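Trurkent to Open Second Toy Library in Nastwood

NASTWOOD, Feb 20, 2022 – Trurkent, the nonprofit toy lending service, will open a second branch in the former Cabrera shoe store on Hevia Street in Nastwood. The branch will lend toys, puzzles and board games to families with children up to age nine, and it will be open to anyone who lives in the town or in the districts next to it.

The Nastwood branch starts with a stock of 3,000 items. Part of it comes from the existing Trurkent branch, where shelf space ran out last fall. The rest was donated by households during a collection drive over the winter. Every donated item has been cleaned, checked for loose parts and given a number before going into the catalog.

Membership costs $20 a year per household. Members can borrow up to four items at a time and keep them for 34 days. Loans can be renewed once, by phone or at the desk, unless another family has asked for the same item. Late returns are not fined, but new loans are held back until overdue items come in.

Households that receive food or housing assistance can join free of charge. Child care providers and kindergartens may apply for a group membership, which allows larger loans and a longer borrowing period. Group applications are handled at the branch and take up to a week.

"Children outgrow toys quickly, and many families in Nastwood have told us they have neither the money nor the closet space to keep up," Trurkent said in a statement. "Our first branch has shown that people bring things back in good shape. We expect the same in Nastwood."
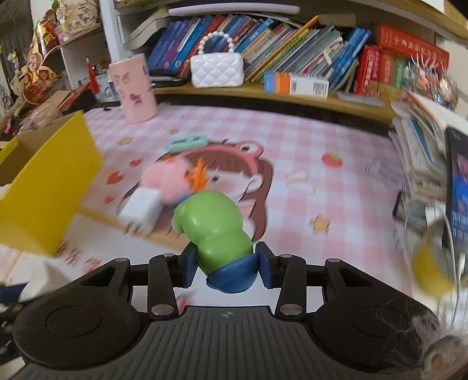
A green toy figure with a dark blue base, held by a black gripper above a pink-and-white gingham mat.

The building has been empty for three years. Trurkent has signed a five-year lease on the ground floor and has repainted the main room, replaced the lighting and put in a ramp at the side entrance. The old stockroom is now used for cleaning and repairs. A play corner near the front window lets children try out an item before it is borrowed.

Small figures and building sets are lent in bags with a parts list. Borrowers are asked to check the list at home on the first day and report anything missing, so that the previous household can be contacted. Items with small parts are kept on a separate shelf and are not lent for children under three. Battery-powered toys are lent without batteries.

Stuffed animals, car seats and bicycle helmets are not accepted as donations. Other toys in working order can be dropped off during opening hours. Trurkent asks donors to leave nothing outside the door when the branch is closed – last month several boxes were ruined by rain.

The branch will be open four afternoons a week and on the first Saturday morning of each month. Proof of address is needed to join. Registration forms are available at the Hevia Street entrance and at the existing branch, and memberships taken out at either location are valid at both.

About Trurkent

Trurkent lends toys and games to families and child care providers. It is funded by membership fees, private donations and the sale of surplus stock.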